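Play kitchen corner opens at Fendale library

Aug 7, 2026

FENDALE — The children's room at the Fendale branch library has a new play kitchen corner, stocked with pretend food and small dishes that families can use during open hours. It takes up the space by the back windows where the old magazine racks stood until April.

The corner is meant for children from toddler age through kindergarten. Children can set out a meal, serve it and put it all away again, and there is no sign-up sheet. Up to 5 children can play at one time. When it is busy, staff will ask families to trade places after 40 minutes.

Rhona Halliday, who runs the children's room, said the idea came from watching what families did with a single box of play food that used to sit under the picture book shelves.

"That box was never put back the way we left it," Halliday said. "Kids were lining things up on the rug and serving lunch to whoever sat down. We thought they should have some dishes to go with it."

The new set includes fruit, bottles, cups, bowls and plates. Much of it was bought with $474 raised at the spring book sale. The rest came from families in the Dronska Street neighborhood, who were asked for clean pieces in good shape. Staff turned down anything with batteries, anything with a cracked edge and anything small enough to be a choking risk.

Halliday said she tried to keep the choices simple. Dishes in the set do not match and were not meant to. Children tend to sort them in their own way, she said, sometimes by color and sometimes by who is coming to dinner.

"The ketchup goes with everything," she said. "I have been served ketchup and strawberries more than once. The banana ends up in a cup or a bowl, and I have stopped moving it."

Every piece is wiped down at closing. Anything that has been in a child's mouth goes into a bin on the desk and is washed before it comes back out. Parents who notice a loose part or a sharp edge are asked to hand the piece to staff and leave a note about which item it was. The cleaning list is taped inside the cupboard door, and families are welcome to read it.

Food and drinks are still not allowed in the children's room, including in the play corner. Water bottles with lids are fine at the tables near the entrance.

The library will also hold 3 story times built around the corner this fall. The first is about setting the table, the second is about fruit and where it grows, and the last is about soup. Each one runs half an hour, and children can play afterward. Maihi Bakery, next door to the branch, is printing paper menus for the children to color in and take home.

A second set may go to the Wurneck branch if there is room for it once the carpet there has been replaced. That decision has not been made. Halliday said the Wurneck staff would like more bowls and fewer bottles, and that she would be glad to trade.

Families who want to give play dishes or play food can leave them at the front desk in a bag marked with a name and phone number. Plates and mugs are the most useful at the moment — the branch has enough pretend vegetables. Pieces that cannot be used will be held for two weeks so the owner can pick them up.

The children's room keeps the same hours as the rest of the branch. The play corner closes 15 minutes before the building does so that everything can be wiped and put away. Children who want to help with the putting away may stay for that part with a parent. 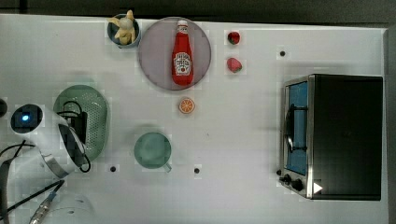
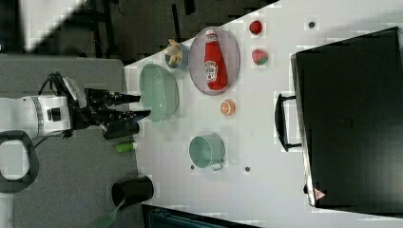 Play dishes with the ketchup bottle, toy banana, strawberry and orange.

Fendale Neighborhood News | Page 3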